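Filed under: TV Talk, Reality, Petitions & Pile-Ons

I have been waiting all spring to write this post, and now I get to: the Second Chair is coming back!

If you don't watch Flulten, bear with me for a minute. Flulten is a baking and singing show (yes, both, at the same time, and yes it works) where contestants have to get a cake into the oven and then perform a song before the timer goes. For the first four seasons there were two judges at the table and one empty chair, and every week somebody's relative got pulled out of the audience to sit in it. They had a vote. A real one! A grandfather once sent home the favorite because he thought her sponge was "sad." I rewound that four times.

Then season five showed up in October and the chair was gone. No announcement. They put a celebrity guest there, a different one every week, each plugging a movie, and the guests didn't vote on anything. They just said "wow" and ate a forkful.

So Yolandi Coetzee started a petition. I signed it the night it went up, when there were 65 names on it, and I remember thinking it would top out at a couple hundred and we'd all go back to grumbling in the comments. By the end of the first weekend it was at 588. By New Year's it had gone past 2,000, and one of the entertainment sites ran a short item with a very unflattering screenshot of the cake table.

And that's where it got ugly for a while. I want to talk about that part too, even though I'm in a great mood, because the happy ending has sort of swallowed it up. Once the item ran, people who had never seen the show decided Yolandi was trying to get the celebrity guests fired. She wasn't. Go read the petition, it's short. It asks for the relative's chair back and says nothing mean about anyone. But one of the guests has a very devoted fan club, and for a good two weeks her inbox was a swamp. She posted some of the messages with the names blacked out and I had to stop reading partway down. Over a chair! On a cake show!

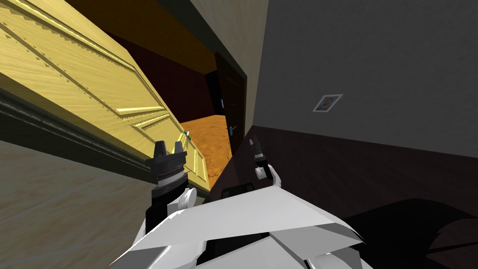 Dineo Mthembu wrote to me after my last post on all this: I was one of the people who piled on, and I'd like to say so somewhere. I saw a clip with a caption on it and got mad and typed something. I didn't even know there was a petition with actual words in it. I went back and deleted my comment, then I felt like deleting it was cheating, so I sent her an apology too. She wrote back in ten minutes and was nicer than I deserved. I've since watched season two and now I want the chair back as well.

I love that note so much. I read it out loud to my sister over the phone, and she said, "Okay, but has she gotten to the rhubarb episode?" Dineo, have you gotten to the rhubarb episode? Write back immediately.

Anyway, the news. The network confirmed it on Thursday, in the fourth paragraph of a press release that was mostly a list of summer air dates (I nearly missed it, I was looking for when the rerun marathon starts). Season six will have 12 episodes, the two regular judges are staying, and "the audience chair returns with full voting privileges." Full voting privileges! I've been saying it around the house like it's a law I helped pass.

They didn't mention the petition. I've seen people upset about that, and I get it, but I can't make myself care very much. I never expected a TV network to stand up and say "a woman with a web form was right." The chair is back and I'm going to enjoy it.

Some things I'm hoping for, now that I'm allowed to hope:

More grandparents. The grandparents were always the toughest votes and they never once pretended to like fondant.

Keep Trinidad Espiritu's season four duet in the opening credits. They cut it for season five and replaced it with a drum thing. I have nothing against drums but that duet was sung over a collapsing croquembouche and she held the last note while the thing slid off the stand. That is the whole show in eight seconds.

Let the relative taste first. In the early seasons the judges tasted first, and you could watch the poor cousin or uncle trying to work out from their faces what they were supposed to think. I'd like to see the uncle go in cold.

Also, and I know I'm alone on this, bring back the ugly green aprons.

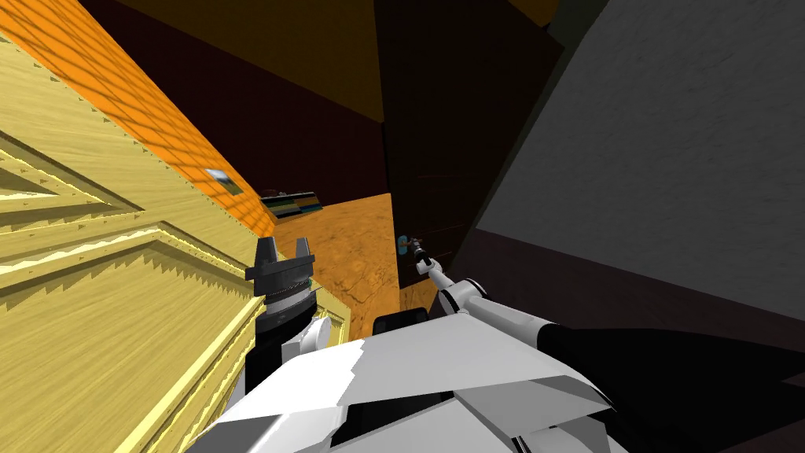
Ntombi Motaung thinks I'm celebrating too early, and told me in the group chat that "full voting privileges" could still mean a vote worth one point out of a hundred, that she's been burned by this exact network before (she's still sore about Prullov getting cut down to a half hour), and that she'll put up her bunting when she sees a grandmother send somebody home with her own eyes.

Fair! She has a point about Prullov. That was a lovely, slow, strange hour about people restoring old jukeboxes, and they chopped it in half and added a countdown clock. I went through a real sulk about it. So I'll allow that the wording is a little slippery, and if the vote ends up being decorative I'll be right there with her, signing whatever Yolandi writes next.

But I've also watched the teaser that went up with the press release, all twenty seconds of it, more often than I'm going to admit to. There's a shot near the end where the camera comes around the table and the chair is there, the same one, with the wobbly-looking back and the yellow cushion. Somebody had to go and get it out of storage. They could have bought a new one. I got a bit choked up, over furniture, at breakfast.

Watch party is at my place for the premiere, same rules as always: you bring a cake, you don't have to sing, but if you sing you get the good armchair. Elmarie Mtshali has already claimed lemon, so pick something else. I'm making the rhubarb one again and this time I'm reading the recipe all the way through before I start.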